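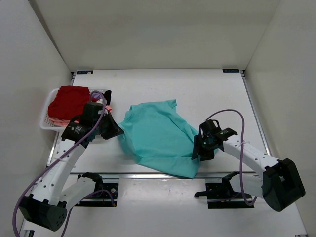 Teal garment on the white table, both arms on it

Trallico dock dropping USB devices

ndawber
Posted 09:12
I have the Trallico two-cable dock on my desk at the Dukton office. Every time the laptop wakes from sleep, the keyboard and the wired network vanish. The monitors come back fine. Unplugging the dock and plugging it in again sorts it until the next sleep. Firmware is 411. Has anyone fixed this without sending it back?

penry_c
Posted 09:40
Same dock, same fault. Go into Device Manager, open each USB hub, and untick the box that lets the computer turn it off to save power. Mine has been fine since April.

taipe_user
Posted 10:05
That only hides it. The power brick is too small if you charge the laptop and run 2 screens. I bought the bigger one and the dropouts stopped.

penry_c
Posted 10:18
I run two screens on the standard brick with no trouble. I don't see how a bigger supply helps when the fault only shows after sleep.

taipe_user
Posted 10:31
Waking is when everything draws power at once. It worked for me, that's all I can say.

fukthorpe_it
Posted 11:02
We have a cupboard full of these at Fukthorpe. Check the cable before spending money. The short one in the box is fine, but a lot of longer ones are charge-only or slow data. Also, 411 is old. The download page is a mess – look under the dock's model number, not the laptop's.

ndawber
Posted 13:47
Thanks all. I was using a longer cable because the dock sits behind the monitor. Put the short one back and unticked the hub boxes at the same time, so I can't say which did it, but it has woken up properly all through lunch. Will do the firmware tonight.

taipe_user
Posted 13:55
Tick the boxes again and see. I still think it's the brick.

Neville Dawber
Dukton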